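Progress Report to the Goel Fund
Household Help Project, Open Day and Demonstration
Prepared by Nayeli Esquivel, Trukura
08/10/2026

Dear Elvira,

I promised you a proper account of the open day while it was still fresh, and I'm sorry you had to leave before the laundry demonstration, as I think you would have enjoyed it (and the cake, which went fast!). We had 70 visitors through the Isden workshop over the afternoon, a good many more than we had set out chairs for, and people were kind enough to stand along the back and share programs.

The first hour went to short talks and a tour of the benches, and then everyone moved over to the laundry corner. We had planned two demonstrations there, one of the arm approaching the washer door and one of it picking clothes out of a basket. I talked through the first myself and let the students take the second, and they did a lovely job of it, even with a row of small children asking whether the robot could also do socks.

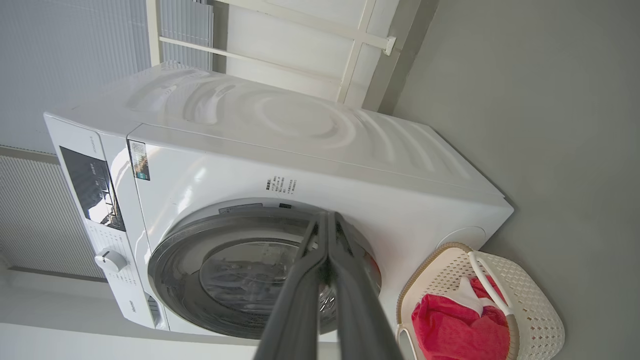 The question that came up most often was how the arm knows where the door is when the glass is dark and the rim is shiny. It's a fair question, and it has taken up a lot of our spring. Reflections gave us real trouble back in June, and the Truvuvton software we moved to afterward handles them much better, though we still see it hesitate under strong overhead light. I said so to the visitors, and several of them stayed behind to talk about lighting in their own homes, which gave us more useful notes than our last survey did.

On the money side, the day cost $4000, including the printed programs, refreshments and the rental of the extra tables. That is within what you approved for outreach. We also had 25 people sign up to try the system at home next year, and I would love to talk with you about how to choose among them fairly.

Before the next report we want to finish the door handling work and write up the basket picking, which still goes wrong when cloth is bunched up tightly. Please pass our thanks along to everyone at the fund. You are welcome at the workshop any time, and I will make sure the laundry corner is running when you come.

Warmly,
Nayeli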